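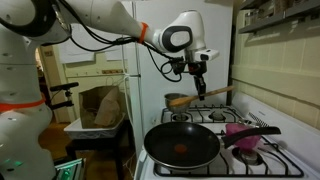
Wooden spoon in the fingers, saucepan on the back burner.

Practical Robotics, Grellside evening course
Handout 6: Comparing grippers with kitchen tools

OK, so last time we did the tidy version of grasping, with blocks on a flat table and everybody's numbers looking wonderful. Tonight we go to the stove, where the numbers stop looking wonderful (sorry!). I want you to come away with an opinion about two-finger grippers, and I'd like it to be based on something you wrote down yourself.

Bring the log sheet from Handout 5. If you lost it, there's a spare stack by the Skirkbridge entrance.

What we're comparing

Same arm all evening, same two fingers, three sets of finger pads: hard rubber, soft foam, and the ridged ones I printed in April. Then for each set we run two controllers. One is plain position control, where you tell the fingers how far to close and they go there. The other is the Mutus controller, which closes until it feels a force you picked and then holds that force. I'll just say "Mutus" from here on.

A lot of people come in thinking force control must win every time. Hold that thought until you've tried it on a spoon handle. A round handle is a bad thing to pinch between two flat fingers. You only get a thin line of contact on each side, and the moment the bowl of the spoon pushes against the side of a pan, the whole thing wants to swivel. Squeezing harder helps a bit. Grabbing it somewhere else on the handle helps a lot more, and neither controller will tell you that.

Where to start the approach

Every trial begins from the same hover pose: fingers pointing straight down over the stove, nothing in them. Please don't skip this and start from wherever the arm happened to stop! I did that for a whole evening once and ended up comparing starting positions, which was not what I had set out to learn.

From the hover pose, check three things before you press go. Is there slack in the cables under the arm, enough for the wrist to turn? Can the wrist camera see the rim of the pot or bowl you're going to? And is there a pan handle in the way? Handles are what people hit. You plan a nice path to the back burner, you're watching the fingers, and the wrist sweeps right through the front one.
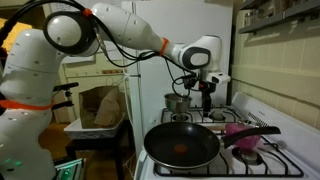
Running the spoon trials

Everyone gets 40 tries per pad set, split evenly between the two controllers. I know that sounds like a lot. It goes fast once you've found a rhythm, and with fewer than that you're mostly recording luck.

For each try, write down:

- pad set and controller
- where along the handle the fingers closed (near the end, middle, near the bowl)
- whether the spoon turned in the grip, and which way
- whether you'd call it a success, and please decide what success means before you start

My own rule is three full circles around the inside of the pan with the spoon still in the fingers. A drop is a fail. A spoon that turns sideways and keeps going is also a fail, even though it looks kind of charming.

When I ran this with the hard rubber pads I got 61 percent under position control and 77 percent with Mutus. Then I did the foam pads and the gap nearly closed, because the foam was already doing the job I'd been giving the controller credit for. So there's your first discussion question: if a cheap pad gets you most of the way, when would you still bother with force control? (I have an answer. I go back and forth on it.)

Then the flat tools

The turner is a different animal. It's flat where the spoon is round, so you'd expect the grip to be easy, and if the fingers meet it square, it is. Tilt them a few degrees and you're holding it by one edge. It will feel fine right up until the blade touches something.

Watch the gap, too. With a pot on one side and a frying pan on the other there isn't much room to bring the fingers down between them, and the gripper body is wider than the fingers. Students always plan for the fingers.

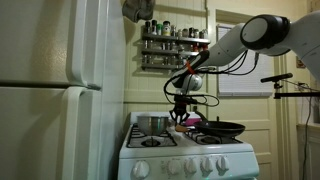 L. Bednárik

A few words about cameras, since I get asked every term. The wrist camera is great for the last stretch of the approach. It's close, it moves with the fingers, and you don't have to think much about where it's pointed. Its weak spot is shiny metal. Steel pots and bowls throw back bright patches that slide around as the arm moves, and if your code is hunting for a rim, it can latch onto a reflection and follow it off to nowhere. A fixed view from the side of the room doesn't have that trouble to the same degree, but the arm gets in its way about half the time. Try one run with each before you pick a favorite.

Lighting matters more than I used to think. Warm, dim kitchen light turns white things yellow, and any color threshold you tuned in the lab in Skirkbridge will be off. Retune it at the stove. It takes a couple of minutes.

One more on Mutus: the default force is 37 in its own units, and for the wooden spoon that's a decent place to begin. For the turner I go lower. For anything with a thin wall, much lower, and keep your hand near the stop button while you find out.

To hand in

Your log sheet, a one-page write-up, and one failure that you describe properly. I mean what the fingers were doing, what the tool was touching, what you changed next. Good failures earn as much credit as good success rates here.

Reading for next time is the chapter on contact and friction, first half only. Skip the proofs if they make you sad.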